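Wondumura House Residents' Association
Minutes of the Household and Supplies Meeting, October

Present: Chepkoech Ondieki (chair), Mr. Kasero, Ms. Were, six residents of the second floor
Apologies: received from two residents of the ground floor
The meeting opened at 6 p.m. in the Jasenby Room.

1. Minutes of the previous meeting
The minutes were read and approved with one correction. The item on the hallway mats should have referred to the east entrance – the west entrance has no mats.

2. Packaged goods and the shared shelf
The chair reported that packages are still being left on the work surface after they have been brought in. Residents had agreed in the spring that packaged goods should go onto the shelf on the day they arrive, with the resident's room number written on a label. Several packages have been found without a label.

Mr. Kasero asked whether packages printed only in Chinese should carry a second label in English giving the contents. Three residents buy goods of this kind regularly and said that they had no objection. Ms. Were pointed out that a label placed over the printed text makes it impossible for those who do read Chinese to check it. It was agreed that the second label should go on a plain part of the package where there is one.

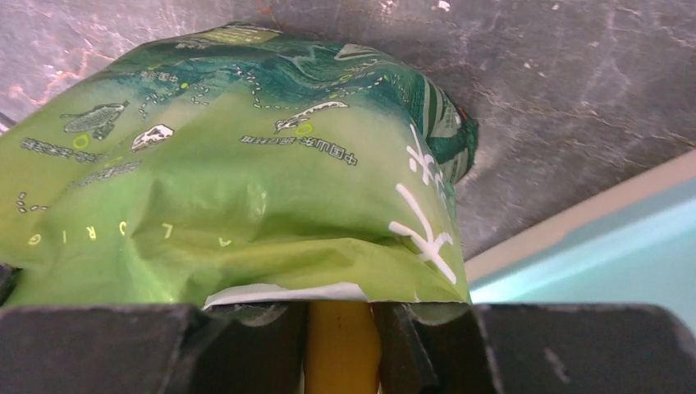 Item 2: green package with fish illustrations and Chinese text.

Agreed: labels and a marker to be kept on the shelf. Ms. Were to purchase them from the supplies budget.

3. Small items left on work surfaces
Residents raised the matter of small items that have no fixed place. The chair noted that these tend to be moved from one end of the surface to the other when someone wipes it down, and are then reported as missing. A box for such items was proposed. Mr. Kasero preferred a hook rail, but it was noted that many of the items have nothing to hang from.

After discussion the meeting settled on a shallow box with a lid, to be placed at the end of the shelf. Items not claimed within 40 days will be offered to the other residents. Yellow plastic articles were mentioned in particular, as these have been the subject of two separate inquiries. 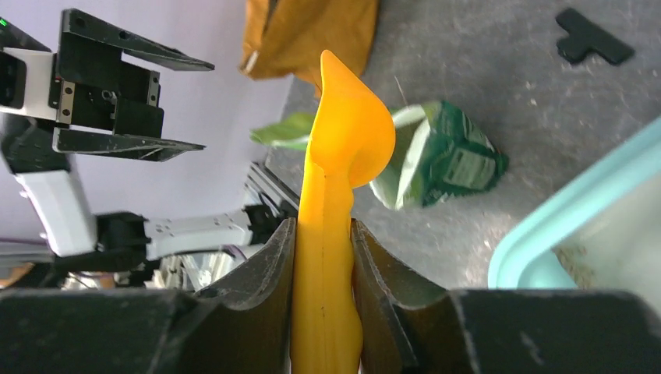 Ms. Were asked that the period be made longer, as residents who travel for work may be away for most of it and would come back to find their belongings given out. She suggested that a resident who expects to be absent should be able to leave a note in the box, and that anything named in the note be held until that resident returns. The chair accepted this as an addition to the proposal.

Agreed: shallow box to be provided; 40 days to apply, except where a note has been left.

4. Sweeping and disposal of debris
The chair reminded residents that the weekly sweeping list applies to work surfaces as well as to floors. Fine debris is the main difficulty. It passes through the bristles of the older brush and gathers again along the wall.

A resident asked who is responsible for emptying the dustpan. Under the present rules it is the person who has swept, and the meeting saw no reason to change this. The dustpan should be emptied into the covered bin before it is put away. It should not be stood on its end while there is still material in it.

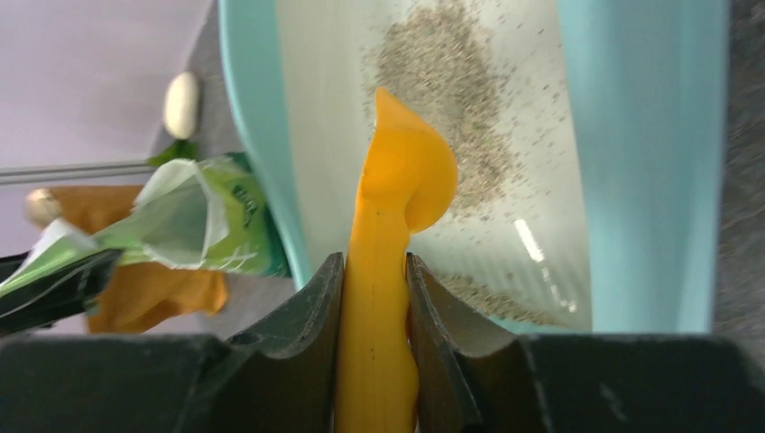 Item 4: light blue dustpan with gray debris on the white floor of the pan.

Mr. Kasero offered to obtain prices for a brush with finer bristles. The meeting asked that he look at brushes sold without a pan – the present pan is to be kept.

Agreed: Mr. Kasero to report at the next meeting. Sweeping list to be posted again beside the door.

5. Supplies budget
The balance was reported as 1,000 shillings. The labels, marker and box are to be paid for from this amount. The brush will be considered once prices are known.

6. Other business
A request to move the meeting to an earlier hour was put forward and not supported. The light switch in the Jasenby Room was reported as stiff. The chair will write to the building office.

The meeting closed at 7:15 p.m.

Minutes recorded by Ms. Were and submitted to the chair for signature.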